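Home | Notes | Checklists | Grippers | Arms | Cameras | Contact

Hand-Held Gripper Comparison: Our Safety and Inspection Checklist, With Comments

May 30, 2026
By the bench editor

Several of you wrote in after the last set of notes to ask for the checklist we use when we put two hand-held grippers side by side, and I've been promising it for long enough that I started to feel bad. So here is the working copy, with my comments left in. I did think about tidying them away, but when I read other people's checklists the comments are the part I like best, and I expect a few of you are the same.

The two tools in this round are the Plolberg and the Fultano. Both are the kind you hold in your hand and squeeze, both have two padded jaws, and both are meant for soft household things like knitwear, towels and bedding. We run the trials in ordinary lived-in rooms, on ordinary furniture, which makes the inspection a bit longer than it would be at a clean bench. Please borrow whatever is useful and cross out the rest.

PART A. BEFORE THE TOOL LEAVES THE CASE

A1. Case closed and latched on arrival. OK, both.
Comment: The Plolberg case has a stiff latch and I have pinched my thumb on it more than once. Press from the side.

A2. Battery for the recording unit seated, no swelling, contacts clean. OK, both.
Comment: If you see any bulge at all, the battery goes in the metal tin by the back door and you call it a day for that unit. I know it's disappointing when you have a whole afternoon set aside. Do it anyway!

A3. Trial sheet filled in with the tool, the pads fitted and the item being handled. OK.
Comment: Please write the pads down. We lost a very good afternoon of Fultano trials in September when the sheet only said "pads: yes," and there was no way of knowing afterward whether they were the soft ones or the hard ones.

PART B. JAWS AND PADS

B1. Jaws open and close through the full travel by hand, no grinding, no sticking. Plolberg OK. Fultano OK with note.
Comment: The Fultano is slightly gritty for the last little bit of closing. A wipe along the slide cured most of it. I would still like someone to take the cover off and have a proper look before the next round, and I'd sooner it wasn't me, as my eyes are not what they were for springs that small.

B2. Pads flat against the jaw, no lifting at the corners. OK, both.
Comment: Run a fingernail along each long edge. A lifted corner will catch in a loose knit every time, and then you've got a pulled loop in somebody's good sweater and an apology to make.

B3. Jaw screws tight. Plolberg OK. Fultano, one turned slightly, retightened.
Comment: Hand tight and then a small nip with the short driver. The short driver lives in the lid pocket. If you use the long one you will overdo it, and I say that with love, having overdone it myself on the first Plolberg we ever had.

B4. Pads wiped and dried. OK, both.
Comment: Plain water and a soft cloth. We tried the alcohol wipes on an old pair and the surface went a bit shiny and slick, so they've been banished to the lenses.

B5. Finger check: keep fingers of the free hand out from between the jaws while anyone is squeezing. Read aloud before starting.
Comment: Yes, aloud, even if you are on your own. These are small tools and they won't do you any terrible harm, but a pinch makes you jump, and a jump is how a lamp gets knocked over.

PART C. CAMERA, BRACKET AND CONTROLLER

C1. Camera bracket firm, no wobble when the tool is tipped side to side. OK, both.
Comment: Hold the tool by the handle, never by the bracket. It makes such a tempting handle, I do understand, and every new person picks it up that way.

C2. Lens clean. OK after wiping.
Comment: Wool fluff is our great enemy. Check again at the halfway point.

C3. Both jaw tips in view with the jaws fully open. OK, both.
Comment: I was fussy about this one and will go on being fussy. If only one tip is in view you can't judge the width of the opening afterward, and the width is half of what we are comparing.

C4. Controller starts, shows jaw position, and goes back to zero on closing. Plolberg OK. Fultano needed a second try.
Comment: We are running both tools through the Emusach controller so that the numbers come out on the same scale, from 0 at closed to 4000 at fully open. The Fultano stopped a little short of zero on the first try and was right on the second. If yours won't come back to zero after two tries, write it on the sheet and swap to the other tool while you sort it out.

C5. Vents on the recording unit clear. OK.
Comment: Bedding is the thing to watch. A comforter puffs up around whatever you set down on it, so the unit never gets laid on a bed while it's running. Hold it up, or put it on a hard surface between trials.

PART D. THE ROOM

D1. Floor clear where the person holding the tool will be standing. OK.
Comment: You are going to be looking at the jaws and you won't be looking at your feet. Shoes, bags and chargers out to the hall, please, and shut the door on them if there's a cat about.

D2. Loose cables found and looked at before the first trial. OK with note.
Comment: One cable looped down near the working side of the bed. Walk your eyes around the whole edge of the bed, and look at it from the height you'll be working at, since a pale cable is very easy to miss when you're standing up straight.

D3. Wall plates and fittings near the work looked at, nothing touched. Note made.
Comment: There were wires dangling from the plate on the wall behind the bed. We don't touch, tuck or tidy anything like that, however untidy it looks. It goes on the sheet, and the tool and the free hand stay well away from it.

D4. Fans and lamps standing steady. Look again at anything standing on something soft.

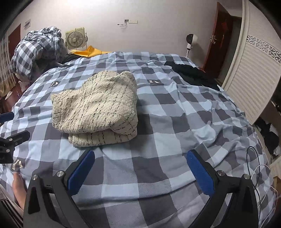
Comment: I'm particular about fans because they do two kinds of mischief. A small one can tip if the mattress moves, and if it's running it can lift a light sleeve or a hem just as you're closing on it, and then you are comparing the fan and learning very little about the grippers. So the rule is that fans are off for the length of a trial. The person holding the tool says "fan off" and waits for an answer if there's anyone else in the room.

D5. Item set down by itself, with clear bedding on all sides of it. OK.
Comment: Our item this time was the cream knit sweater with the little black dashes through it, on a plaid cover. I'm very fond of it as a test piece. It's chunky, so there's plenty to take hold of, but the ribbed edge behaves quite differently from the body, and a tool that manages one can make an awful mess of the other. Other clothes can stay in the room so long as they're away from the working area.

D6. Item checked for pins, buttons, tags and anything sharp. OK.
Comment: Feel along the seams with your hands. A forgotten pin will go straight into a pad, and pads are the dear part.

D7. Labels on the bedding noted. OK.
Comment: The sewn-on label tabs stick up just enough for a jaw to get hold of one. If you lift the item and the cover comes too, look for a label before you blame the gripper.

PART E. DURING THE TRIALS

E1. Approach with the jaws open, slowly, and stop short of the item before the final move. Followed.
Comment: The little stop gives you a clean place to begin when you're looking back through it all. It also gives you a moment to breathe, which I find I forget to do.

E2. Free hand resting where it can be seen, away from the jaws. Followed.
Comment: Flat on the bedding is good. It steadies you nicely on a soft mattress, too.

E3. No pulling against a snag. Open the jaws, back away, look. Followed, with one lapse.
Comment: The lapse was mine. I felt the Fultano catch on a loop and gave it a hopeful tug. No damage done, but it's on the sheet and I've written it here so you can all enjoy it.

E4. Halfway check of screws, pads and lens. Done for both.
Comment: We did 108 trials between the two tools, split evenly, and stopped at the middle of each set. The Plolberg needed nothing but a lens wipe. The Fultano had a good deal of fluff along one pad and I'm glad we stopped for it.

E5. Rest for the hand. Taken.
Comment: The Fultano trigger is heavier. You don't notice for the first while and then you notice all at once, right at the base of the thumb. Change hands or change people. I would add a rest to your own list even if you are young and strong.

PART F. PACKING UP

F1. Controller off, then battery out, in that order. OK, both.

F2. Pads wiped, jaws left slightly open in the case. OK, both.
Comment: If the jaws are left squeezed shut for a week the pads take a set, and you'll spend the next session wondering why everything reads a touch low.

F3. Room put back as it was found. OK.
Comment: Fold the sweater, too, even if it's only going back in the test bag.

F4. Open items carried to the next sheet.
- Fultano slide to be opened and cleaned properly.
- Fultano zero on the Emusach to be checked with a fresh battery.
- Plolberg case latch. A drop of oil, surely.
- Spare soft pads to be ordered for both.

For those who want to know which one I'd pick up first on a weekday morning: the Plolberg, for the lighter trigger and the way the pads come together evenly. The Fultano does hold a thick fold better once it has hold of it, and on the ribbed edge I thought it was the stronger of the pair, so I'm not ready to send it back. The Zakharchenko pads are meant to fit both tools, and I'd like to run the whole list again with those fitted before I say anything firmer. I'll put up a fresh sheet when that's done.

Comments (4)

knitbin: Thank you for B2! We had a lifted corner for weeks and were blaming the yarn. Do you glue yours back down or replace the pad?

bench editor: Replace, if you possibly can. Glue leaves a ridge, and the ridge snags nearly as badly as the corner did. I do keep the old ones for practicing on towels.

slowhands_ohio: Our Plolberg reads low on the Emusach after it's been in a cold car overnight. We leave it indoors for an hour first now and it comes back to zero fine. Might be worth a line in Part C.

towel_drawer: Printed this and taped it inside the case lid. We've added "phone on silent" under Part D after I flung a pillowcase across the room.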